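About Hostside
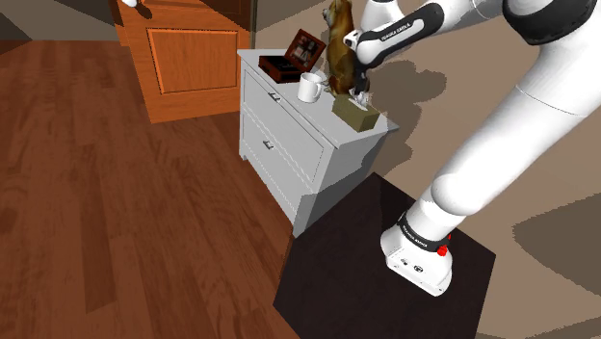 White arm on its dark base, next to a gray dresser. Rendered scene.

Hostside makes RF test gear. Signal generators, power meters, a small line of shielded enclosures. Bench stuff mostly, some rack.

Started by Albane Renaud in a rented unit behind a tire shop, 87 power meters built by hand the first year and all of them sold. Still the same town, bigger building. We passed 2000 units shipped last November.

What we do
— Design and build in house. Boards get stuffed down the road at Stalov, final assembly and calibration is here.
— Calibration and repair on anything we ever sold, including the old Tovetti meters (we bought that line and yes we still have parts. Most parts.)
— Custom work, small runs. Under 200 pieces is fine, ask.

Who buys from us
Antenna shops, broadcast engineers, a few university labs, ham operators who got carried away. Also repair depots that need a 600 MHz source that just turns on and stays put.

Firmware is done by the Þrastardóttir office, our second site, small but they answer the phone. Updates are free, no login. Download page is being redone so if a link is dead email us and we'll send teh file.

Visits welcome, call first. Loading dock is around back, front door sticks — push hard. Shipping closes at 3 pm, orders after that go out next working day.

Jobs: looking for a calibration tech. Recieving experience a plus. Send a resume to the main adress, attention Albane.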